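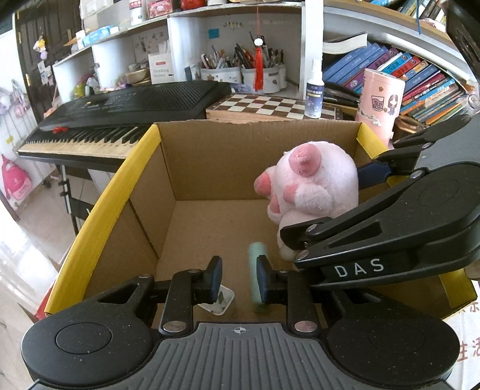 I was afraid for the first evening that I am too slow for it, and by the second week my hands did it while I was listening to the radio, wrote one participant of our spring round. We are glad for this sentence, and it describes quite well what we are looking for: patient people, not necessarily technical, who can do small household work with two grippers in place of their fingers, and then tell us in clear words what was good and what was annoying.

Totgate is looking for 16 households to try the Mistel home kit before it goes on sale. The round starts in March and runs for four weeks. It is paid.

What is Mistel

Mistel is a rental service. A household or a small workshop receives a set of hand-held grippers in a carry case, does everyday handling tasks with them, and sends the recordings back. Robot companies buy these recordings from us, to teach their machines how a toy is lifted out of a carton or how a cup is put down beside another cup. Until now we have rented the kit only to laboratories and to two warehouses. The home version is simpler, it has a shorter manual and a different charger, and we do not know yet if the manual is good enough. The laboratories never read it, so they are no help.

The grippers themselves come to us from a supplier. Mistel is the case, the software, the task cards and the people who answer when you call.

What you will do

You receive the case at your home, or you collect it at our room in Grarkard, next to the Willems hardware store (entrance from the car park). You follow the set-up guide alone. Please do not ask a nephew or a flatmate to do it for you, even if they are quicker. Where you get stuck is exactly what we want to hear.

Then you record sessions. You choose the time of the day yourself. A session has a task card, and the cards are ordinary: packing items into a cardboard box and taking them out again, sorting the pens, folding the tea towels, putting the shopping away, moving soft things and hard things in turn. Soft toys are very welcome. They change their shape when you press them, and we have too few recordings of this kind. You use your own things, on your own table or floor, and you do not need to tidy the room first. A shelf full of books behind the table is fine. A very tidy room is also fine, but we have plenty of those from the laboratories.

Some cards ask for one hand and others for two. For a few of them you need a second person in the household, where each holds one gripper. If you live alone you may skip these cards and the payment stays the same.

After every session there is a short form on the phone. Once in the week, on Thursday at 6.30 pm, we make a call with all households of the round. You may come with the camera off. The call is in English, and nobody will correct your grammar, least of all us.

What we will ask you about

The trigger and how tired the hand becomes. The weight of the case on the stairs. If the battery light is understandable. If the task cards are written so that you know when the task is finished (the card "Empty the box" caused an argument in the last round, whether the paper at the bottom also belongs to the contents). If the upload is blocking your home internet in the evening. If you would rent the kit again for your own money, and what price you would find cheeky.

We want the bad opinions as well. In the last round the households sent us 3173 sessions and a long list of complaints, and the complaints were more useful for the home version. The new strap comes from there, and so does the bigger print on the cards.

Whom we are looking for

You are an adult and you live within the delivery area of Grarkard, or you can come by car or train to collect.

You can hold a light tool in each hand for the length of a session without pain. If you have arthritis or a similar condition, please write to us anyway. We have one lighter model and we would like it to be tried by someone who really needs it.

You have a table, a phone which is not too old, and home internet with no strict limit.

You have many different small objects. Families with children usually have. So do people who sew, cook, repair bicycles or cannot throw anything away.

You do not need any experience with robots. If you work for a company which makes grippers or sells recordings of this kind, we must unfortunately say no for this round.

Left-handed people, please mention it in the application. We had too few of them.

What you receive

Each household receives $536 for the complete round, paid in two parts, the first after the second week and the rest when the case is back. If you stop early you are paid for the weeks you finished, without discussion. We pay the courier in both directions. Normal damage is our problem. We ask only that you do not put the grippers in water, and that you do not open the housings, also when one of the pivot pins makes a noise. Call us in that case and we exchange it.

You do not keep the kit. We are asked this every time, so I write it clearly.

Privacy

The recordings show what is in front of the gripper, and this means your table and some part of your home. Before you start, please take away bank letters, prescriptions, school reports and photographs of persons. Every recording stays on the phone until you have looked at it and pressed the send button. You can delete a session before sending and you do not need to give a reason. After sending, you can still withdraw it until the end of the round. Sound is not recorded.

Faces of other people in the home should not be in the recording. A hand is no problem. If your child walks in, you stop, you delete, you start again, and you write the session as done in the form. It is counted.

The agreement is four pages long. We send it before you decide and not after, and you should read it with a cup of tea.

How to apply

Write us a short message through the contact form on the Totgate site, with the word Mistel in the subject line. Tell us what kind of home you live in, who else lives there, which hand you write with, and describe in a few sentences some object in your kitchen which is difficult to pick up, and why. This last question is the one we read first. Please do not send a CV.

We answer to everybody, also when the answer is no. Those we would like to invite can try the grippers for half an hour in our Grarkard room before signing anything. Some people notice in this half hour that they do not enjoy it, and then both sides have saved a month.

There is parking behind Willems, but the gate is closed at 7 pm. The room has one step at the entrance and we have a ramp. Please tell us beforehand so that it is already lying there when you come.

Filed under: Paid trials, Home and household, Robotics, Grarkard and surrounds

Comments

teatowel_drawer
I was in the spring round. The payment came on time both times. My only grumble is the case, it's heavy for a third-floor flat with no lift, and the wheels are useless on gravel. The Thursday calls were good fun though and I'd do it again.

Guest
Can two households share one kit? My sister is next door and we'd both like a go.

Totgate
Thank you for the question. One kit belongs to one household in this round, because the forms are connected to the case. But your sister can be the second person for the two-handed cards, this is allowed.

gumleaf
Does the send button work on mobile data or only wifi? We're on a prepaid plan out here and the internet drops out whenever it rains.

Totgate
Only wifi at the moment. You can save the sessions on the phone and send them later in one go, for example from a library. Please mention it in your message, we would like to have one household with weak internet.

Guest
The object in my kitchen is a wet avocado stone. Application sent!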